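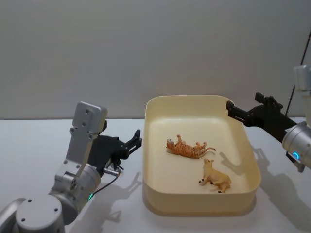

Will the sorting staff keep their posts once the arms are in service?

All present staff will be retained, with revised duties, until the end of June.

The answer was posted beside the time clock at Skoltholm on 8th May. The senior sorter read it at the start of her shift and again at the end. She had sorted returned toys by hand for 19 years, and her duties were now described as "attendance."

Attendance meant a chair, a stop button and a form. The form allowed 12 words for remarks. On the first day she wrote: "Left arm hesitates at the rim. So did I, my first week." 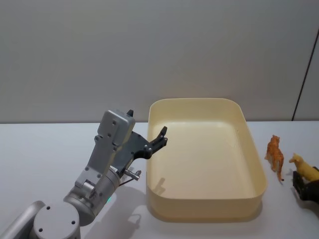

Stosar Returns Division, Sorting and Inspection

The division replied in writing that remarks should concern the equipment only. She complied. By the end of the second week she had filed 341 forms, and the hesitation had been entered in the manual as a recognized condition.

Her former bench partner had been moved to the loading dock. They had talked through every shift, mostly about his tomatoes, and she found that she now followed the arms with the same half attention. When an animal was set down she said "thank you," quietly, and left it off the form.

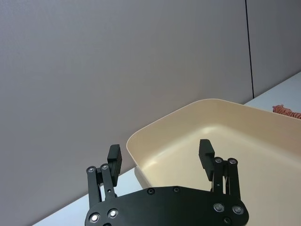 Tray and open gripper, Station 12.

In June the division asked whether attendance was still required. She used all the words allowed. The division asked her to explain the last one, and she put on her coat and went down to the dock to ask how the tomatoes were doing.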